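第三个马桶

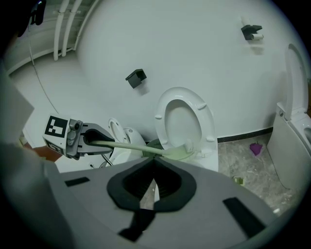 全文约1250字 阅读需4分钟

夹爪的手指是第三版。前两版都断在根部，断口很齐。提里妮·姆里达把断件收在一个饼干盒里，盒盖上写着“别扔”。

工坊在弗洛勒夫霍尔姆老澡堂的二楼，水管是现成的，所以马桶也装在那儿。本特·福格从一家停业的旅馆把它们拉回来，靠墙摆好，花了两个周末。他说要做就做真的，拿水桶代替没有意思。马桶边上的刷子是绿的，刷柄很长，颜色浅一些。提里妮喜欢这个柄，夹得住。

手持的这一套叫“加齐”，灰壳，下面一根黑带子。人拿着它刷，它把动作记下来，以后再让架子上那条机械臂照着学。手指上贴了两块黑白标签，用来算位置。标签要是沾了水起皱，位置就漂，一漂就得重贴。

六月里他们每天晚上七点开工。

“编号。”拉吉塔·坦比亚坐在门外的楼梯上，膝盖上放着电脑。

“3497。”提里妮说。

“从哪儿开始？”

“中间这个。盖子开着。”

她把刷子夹住，往前送。刷头碰到陶瓷，声音很闷。转一圈，贴着边沿往下，再转一圈。手腕到这时候总是酸的。加齐比看上去重，本特答应过要减掉一点，后来减了螺丝，又加回来了。

“停一下。”拉吉塔说，“下面那块标签看不见了。”

“挡住了？”

“你手腕往里翻了。”

她退出来，重新进。这回她把肘抬高，像端一盆水。刷子斜着下去，刷毛挤弯了。拉吉塔没再出声，那就是可以。

她母亲在医院做过二十年保洁。提里妮小时候放学去等她，坐在走廊的塑料椅上，听里面一间一间冲水。母亲出来的时候先洗手，洗很久，然后才摸她的头。去年冬天提里妮在电话里讲，她们在做一台会刷马桶的机器。母亲问，它刷不刷里面那道沿。提里妮说还不会。母亲说，那道沿最要紧。

所以她每次都刷那道沿。记录表上没有这一项，是她自己添的，拉吉塔后来在表里给它加了一列，填1或者0。

八点多，桑达玛利·贾亚瓦德纳带着面包上来，站在门口看。

“我能试试吗？”

“洗手没有？”

“刷完再洗不行吗？”

提里妮把加齐递给她。桑达玛利个子高，弯下去的角度不一样，刷得也快，几下就完了。拉吉塔在楼梯上说，这条太快，恐怕机械臂跟不上，但是留着。

“它学谁的？”桑达玛利问。

“都学。”

“那它刷出来像谁？”

拉吉塔想了一下，说现在像本特，因为本特录得最多。本特刷东西像搅油漆。

她们都知道他说得对。前一天夜里机械臂试跑，刷子在水里搅了11圈，一下也没碰到沿，然后很稳地把刷子放回刷筒。本特鼓了掌。他高兴的是放回去那一下，为了那一下他改了一个月的夹口。

面包吃完以后又录了一阵。提里妮换到左边那个，那里窄，转身不方便。她跪下来，膝盖底下的地砖很硬。刷沿的时候她放慢了，慢到拉吉塔问她是不是卡住了。

“没有。”她说，“让它看清楚。”

收工是十点过后。加齐挂回钩子上，标签用软布擦过。拉吉塔数了数，当天71条，能用的他明早再筛。桑达玛利在水池边洗手，问热水往哪边拧。

提里妮在楼下给母亲打电话。那边刚吃过早饭。

“今天刷了吗？”母亲问。

“刷了。”

“沿呢？”

“每个都刷了。”

“机器呢？”

“机器还得看几天。”

母亲说那就让它多看几天，又问她晚饭吃的什么。提里妮说面包。母亲说面包不算饭，说了好一会儿。澡堂二楼的灯还亮着，本特回来了，从窗口能看见他拿着螺丝刀，又在拆那根手指。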